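Before you order hardware, work through this section with whoever holds the budget. It assumes one tabletop arm with a two-finger gripper, sold as the Buvix starter cell, and a bench you already own or plan to buy.

## 2. Planning the purchase

### 2.1 List the tasks first

1. Write down every object the arm will be asked to pick up, with its weight and its narrowest graspable width.
2. Mark the objects that have handles or thin shafts. They often decide which fingers you need.
3. Mark anything fragile or soft. Plan on a second set of finger pads for these.
4. Send the list to your Utby sales contact and ask for a written reply on which items fall outside the gripper's range.

**Note:** Do not pick an arm by payload alone. The gripper and any adapter plate are part of the load and must be subtracted.

### 2.2 Try the layout in simulation

The simulation license is billed separately from the arm and can be bought up to three months ahead. Most sites should do this. A stand that turns out too low costs far more to replace once it is bolted down.

1. Enter the height of your work surface and the height of the robot stand as separate values.
2. Place the arm at the side of the work surface, on its own stand.
3. Add objects of mixed size and shape. Use a cluttered surface, as a clear one will hide reach problems.
4. Run each pick from your list, then move the stand and run it again.
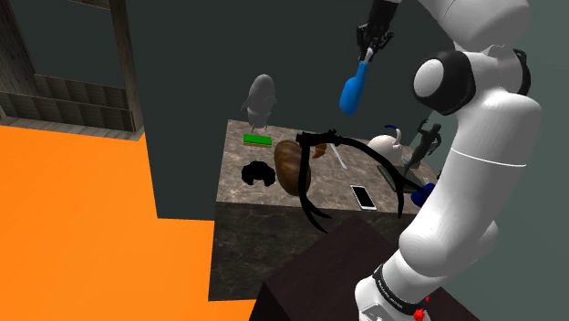
5. Save the layout that reaches every object without the elbow passing over the operator's side.
6. Export the layout report and attach it to the purchase request.

**Caution:** A good result in simulation does not clear the cell for use. Floor anchoring, cable runs and the emergency stop still have to be checked on site.

### 2.3 Build the budget

Enter each of these as its own line:

- Arm and controller
- Gripper, plus one spare set of fingers
- Robot stand and anchors
- Simulation license, per seat (two seats is usual)
- Installation visit
- Operator training
- Spare parts for the first year

Stands are made to order by Pritchard and are quoted apart from the arm. Ask for the quote early. A deposit of 50 percent is due with the order and the rest on delivery.

**Note:** Freight to the Steltholm warehouse is included in the arm price. Freight from there to your building is not.

### 2.4 Before you sign

1. Confirm that the door and elevator will take the crate.
2. Confirm who signs for delivery. If the site closes in July, say so on the order form.
3. Get three names on the training list, so that one absence does not stop the cell.
4. Send the signed request to Floor Brouwer in orders. Technical questions about the stand or the layout report go to Bereket Kahsay.

Changes to the stand height after signing are charged as a new stand.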